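Flustville Home Manipulation Project

The Flustville Home Manipulation Project is a student project in robotics run by the engineering department of Flustville College. Its members use hand-held grippers to carry out ordinary household tasks in lived-in rooms, and the resulting recordings are used in the college's second-year course on robot learning. The project is known among students as the Tray Group, after the tidying task with which it began.

Origins

The project grew out of a robotics club, the Mamik Society, which had for several years entered a small wheeled robot in regional sorting contests. The robot performed well with wooden blocks on a marked table and poorly with anything else. Members who had taken part in the contests proposed that the club should spend a year on the objects people keep in their bedrooms and kitchens, and leave the blocks in the cupboard.

The college accepted the proposal as a credited project on 19/10/2022. The first intake consisted of 8 students, working in pairs, with a shared workshop in the Bratari Building and a modest allowance for travel. Most recording has since been carried out in homes, by arrangement with the families who live there. The workshop is used for repairs, for training new members and for reviewing recordings.

Method

A member holds one gripper in each hand and performs a task as it would be done by a robot with two arms. The tools open and close on a pair of padded fingertips, and a camera mounted on the tool records the work from close behind them. Members are taught to move at an even pace, to avoid touching any object with the bare hand during a recording, and to release each object fully before reaching for the next.

Tasks are described on a printed sheet known as a card. A card names the kind of objects to be used, the container and the surface, and states what counts as a finished attempt. It does not prescribe the order in which objects are to be moved. This was a deliberate decision by the founding members, who wished the recordings to show the variety of choices that different people make when faced with the same clutter.

Soft surfaces have been part of the programme from its second month. A bed gives way under the fingertips, and a flat object such as a ring or a coin can sink into the fold of a cover as the pads close on it. The course handbook therefore treats bed work as a separate skill, to be attempted only after a member has passed the table exercises.

Small-object cards

The small-object cards make up the largest group in the collection. They call for personal items of the sort that gather on a bedside shelf — keys, hair accessories, bracelets, rings — together with a shallow open container. Cord and elastic are regarded as the hardest materials in this group, as they change shape when lifted and may catch on neighbouring items. Metal rings are difficult for a different reason: when they overlap, the pads tend to close on more than one. 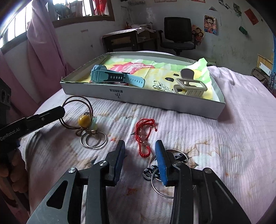

Assessment

Each pair submits a portfolio of 40 recordings at the end of the year, accompanied by a written log. The log must include failed attempts. A recording in which an object is dropped and picked up again is accepted, provided that the drop is noted; a recording in which an object is moved by hand is not.

Portfolios are marked on three counts. The first is steadiness, judged by the reviewing tutor from the recording itself. The second is the quality of the log, with particular attention to whether another member could repeat the attempt from the written account. The third is a short oral examination held in July, in which each student explains how a chosen recording might be used to train a robot arm and where it would be likely to mislead one.

The collection stood at 420 accepted recordings at the close of the most recent session. Recordings that have not been accepted are kept separately and are used in the teaching of new members.

The Vrettos Round

An internal competition, the Vrettos Round, is held once a year. Pairs are given a card they have not seen and 2 attempts at it, in a furnished room which is also new to them. Members may walk around the room before the first attempt but may not rearrange it. The rules state that bedding is to be left as found, pattern and creases included, and that daylight from a window is to be accepted as it falls.

The last of these rules has been the most debated. Strong light behind a container can make its contents harder to read in a recording, and several pairs have asked for curtains to be drawn. Such requests have been refused on the ground that a robot in a home would have no say in the matter. Judges do take the light into account when two portfolios are otherwise equal.

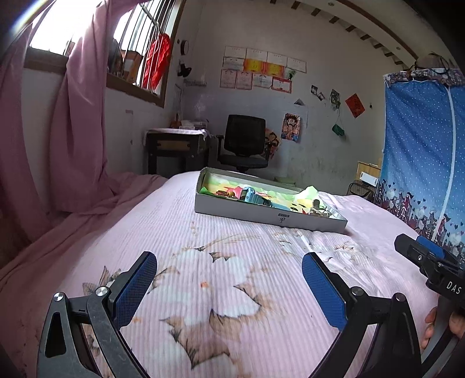

Reception

Bratari, reviewing the project for the college's teaching bulletin, wrote that the cards had done more for students' understanding of grasping than any number of lectures, but questioned whether a person's wrist could ever stand in fairly for a robot's. The bulletin recommended that each portfolio should in future include at least one task repeated with a bench-mounted arm. The recommendation was adopted for the following intake.

A further criticism, raised by students themselves, concerned the weight given to the written log. Some felt that it rewarded good writers over careful operators. The marking scheme was revised, and logs may now be submitted as a spoken commentary.

See also

Mamik Society
Vrettos Round, list of cards
Robot learning at Flustville College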